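Setting Up the Malten Bin Picking Kit

Applies to kit version 38 and later. Setup takes one morning if the arm is already mounted and running.

What you need

The Malten kit (gripper, cable pack, license card)
A six-axis arm with a free tool flange
A metal bin with sloping sides
Two bar clamps
Blue tape
A bag of mixed objects

The kit costs $1,248 from Priston, the only US dealer we found with stock in March. The bin and clamps are not included.

Step 1. Fix the bin

Put the bin inside the arm's reach and clamp the top corners to the work surface. Push on each wall by hand. If the bin slides at all, tighten the clamps and push again. Mark its position with tape so you can put it back after cleaning.

Step 2. Run the cables and hose

Bolt the gripper to the flange. Route the cables along the arm and leave a wide loop in the hose near the wrist. Tie the hose loosely. Turn the last joint slowly through its full range and watch the loop. If it pulls tight at either end, add slack before you go on.

Step 3. Teach the walls

Open the Shawky software and choose New Bin. Touch the gripper to each top corner when asked, then to the floor. The manual says three floor points are enough. We used five, and the software accepted them. Set the wall margin to 38 mm. The default is smaller, and our gripper rubbed on the slope.

Step 4. Set speed and grip

Start at 65 percent speed. Leave grip force on Auto for hard plastic. Soft items such as shoes need the Low setting.

Step 5. Run a mixed test

Load a few objects of different shapes. Ours included a slip-on shoe, a cup, a toy dinosaur and a green block. Start with a low fill and keep one hand near the stop button. Run 200 picks before you change any setting, then save the log.

If the arm stops over the bin with error 65, the wall margin is too large for the object it chose. Lower it by a few millimeters and press Resume.
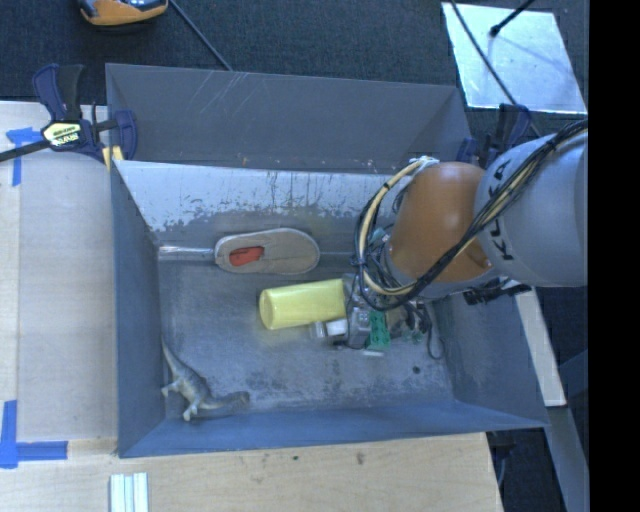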